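12/12/2021

I have spent most of my adult life putting things on top of other things. The fridge holds cereal. The cereal, on a bad week, holds mail. My wardrobe at home has an upstairs, made up of two suitcases, a fan, and the box the fan came in, and I would defend every item up there in court.

So you can imagine how I've been getting on with the cabinets at Loltance.

For anyone new to this blog: I started at Loltance in October, in a long room with a corrugated ceiling and a lot of metal storage. I had been told about the commute and the lunch situation. The cabinets were left for me to discover on my own. In my first week I did what any reasonable mammal does with a flat surface at elbow height and put my lunch on it. Also a scarf. Also (this came out later) an umbrella I'd been looking for since about noon.

Then I read the sign. Slowly, with a dictionary app, because my Chinese is at the stage where I can order noodles and apologize. It took me three passes, one for each line, and by the end I felt personally addressed.

The top line says 货柜上禁止放任何东西! which I make to be "nothing may be placed on top of the cabinet!" Fine. Clear enough. Most signs would go home at that point. The second line is 任何东西都不能放! or "nothing at all may be placed there!" This is the same rule again, for people like me, who got to the end of line one and thought, sure, but a scarf. The third line is the biggest and it's the reason: 否则遮挡监控视角! Otherwise it blocks the surveillance view!

Three lines, three exclamation marks. I've had leases with less conviction in them.

I have grown fond of it. The paper has a bit of a curl to it now, and all that red ink is hard to ignore when you're standing there holding a sandwich. What I like best is the order of things. It could have started with the camera business and let me work out the rest. It chose to say no, say no again, and then explain itself, at the top of its voice.
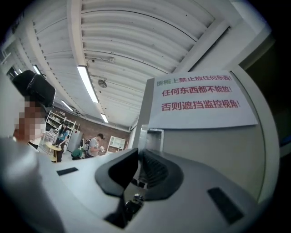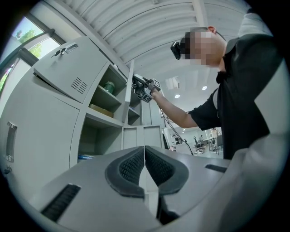 ## What the cubbies are for, in theory

If you can't use the top, you use the holes. The gray cabinet has open cubbies, plus proper doors with locks for anything you'd be sad to lose. One of those doors has its key sitting in the lock, an arrangement I've known in every workplace I've ever been part of. You lock a thing, you worry about the key, you leave the key where you won't lose it, and now you have a door with a handle and a decoration.

I like a cubby. A cubby is honest about its size. There's one with a dark green cup in it and a flat tan box underneath the cup's shelf, and I think that's close to the ideal load. One cup, one box, air. When I put things in a cubby I get to the cup-and-box stage and then keep going, and by the end of the day it looks like a coat closet in a house with teenagers.

There's something blue down at the bottom of a lower cubby as well. I'm leaving it alone. Every storage system needs one item that has been there longer than you have, and I've decided to give the blue thing that job whether or not it has earned it.

## I try it at home

The sign got into my head. I'd be standing in my own kitchen with a bag of rice, reaching for the top of the fridge, and I'd hear it. *Nothing at all may be placed there!* I don't even have a surveillance view. I have a view of the neighbor's bins.

Still, I gave it a go. The rule was that for one month, no piece of furniture in the apartment would have anything on its roof. Fridge, wardrobe, bookcase, microwave. I cleared the lot on a wet evening and spread it across the floor, and then I made the mistake of counting. Fifty-four things. Five of them were chargers for devices I no longer own. There was a jar of Pop, that stove polish I bought for a stove that belonged to the previous apartment. There was a bread maker. I thought I'd given the bread maker away and had been feeling generous about it for years.

Obviously I then went shopping, which is how I always begin owning less. I wanted cubbies. I looked at a Stustby unit, which came to just over 230 dollars before delivery and had doors, and I know what I'm like with doors. I ended up with the smaller Tromau one, open fronts, light gray, the closest match I could find to the cabinet at work without asking somebody at work where the cabinet came from and having to say why.

Putting it together took an evening. The instructions have a drawing of a calm person holding a panel with one hand. I used both hands, a knee, and at one point my forehead. I had one bolt left over, and I've put it in the bottom left cubby, so that one's full.

## Where things stand

The fridge is still clear. I want that on the record. I can see the wall behind it, which is a different color up there, a sort of archaeological cream.

The wardrobe lasted nine days. Suitcases are large and the Tromau's openings are small, and the sign, for all its force, has nothing to say on where luggage goes. They're back up there with the fan. The fan's box went out with the recycling and I've only regretted it twice.

The top of the Tromau itself is where it gets embarrassing. It comes up to my elbow. It's flat. I walk in with keys, mail, a scarf, whatever I'm carrying, and my arm just goes. I've thought about making my own sign, and I got as far as buying a red marker and tearing off a sheet of paper.

Both are currently on top of the Tromau, under the umbrella.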